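Bomonach (galería)

Bomonach fue una galería de arte contemporáneo sin sala permanente, fundada por el marchante Stavros Jurić y el grabador Shinji Okabe. Operaba en locales comerciales vacíos que alquilaba por semanas, costumbre que sus fundadores llamaban «método nómada» y sus acreedores, de otras maneras.

Historia

La primera muestra, Clillel, se inauguró en mayo con 136 grabados colgados a la altura de la rodilla. Okabe sostenía que el público debía inclinarse ante la obra; la crítica local se inclinó, tomó nota y se quejó de la espalda. 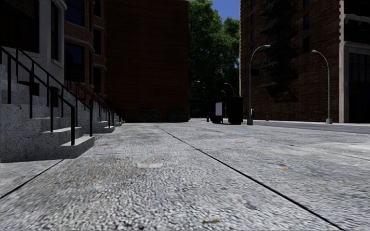
¿Cuánto costaba la entrada a las exposiciones de Bomonach?
La entrada era gratuita, aunque el catálogo, que se vendía a 10 euros, se ofrecía con notable insistencia a la salida.

La segunda exposición, Flarnomex, reunió pintura abstracta de gran formato. Dos lienzos no cabían por la puerta y se mostraron enrollados, decisión que Jurić defendió en el catálogo con un ensayo de seis páginas sobre el pudor de la pintura. Ambos se vendieron - enrollados - la misma noche. 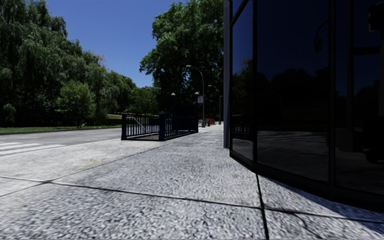 El éxito animó a los socios a editar carpetas de serigrafías en tiradas de 100 ejemplares, numerados a mano por Okabe. Se conocen dos carpetas con el número 41, y sus propietarios no se hablan.

Disolución

La sociedad se deshizo tras Wei, una instalación sonora que consistía en casi 100 minutos de silencio grabado. Okabe la consideraba su obra mayor; Jurić pidió una versión más corta. 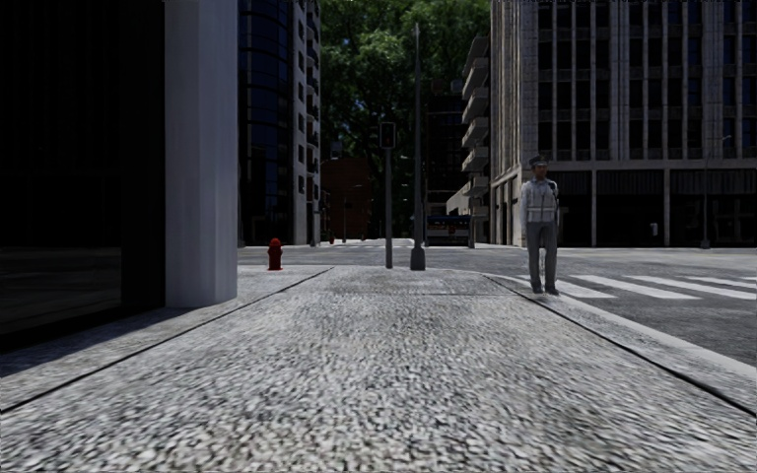

Los fundadores se repartieron el fondo por sorteo. Jurić volvió al comercio de marcos y Okabe siguió grabando, en formatos que, según sus biógrafos, pasan por cualquier puerta.

Véase también

Galería itinerante
Serigrafía
Arte sonoro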